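Gripper trials: the short fingers are winning (so far!)

If you've walked past our corner in the last month and heard somebody cheering at a monitor, that was probably Hina Naqvi. She has been running the two-arm model in simulation since December, swapping finger sets in and out, and we finally have enough runs to say something about them.

We compared two parallel gripper setups, both drawn up by Senthil Annamalai. The first is the long-finger Wero, which we've used on nearly everything. The second is the Furside, with shorter fingers and a softer contact setting that Senthil spent far too many evenings on. Each got 400 tries at picking small things up from a tabletop and putting them down again a short way off.

The Wero dropped or missed 137 of its tries. We're still sorting the Furside failures, but the pile is clearly smaller, and most of them are slips at the very end of a lift. Flat items are the real trouble for both. A finger that comes in a hair too low hits the table and the whole wrist shudders – great fun to watch once, less fun on the thirtieth replay.

The other half of the work has been cameras. Haris Siddiqui moved the head view lower and tipped it over hard, to find out how much the controller leans on having a level horizon. Quite a lot, as we learned! Reaches that were fine from the old view started landing short, always toward the same side.
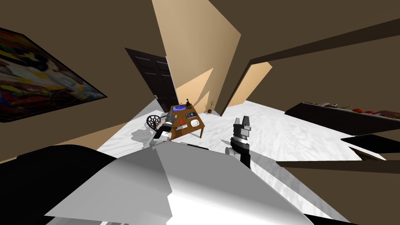 Haris has now retrained on a mix of tilts, and the reaches are getting better, though slowly. Run 666 was the first one where both arms finished their moves without a single correction, and yes, we have kept the log.

Next up is the Trolance controller, which Naheed Jafri wants to try with both finger sets before we touch the real arms. She's looking for odd little objects to model, the more awkward the better. Thin lids, keys, a bent spoon, anything flat and annoying. Send her your measurements and she'll add them to the list.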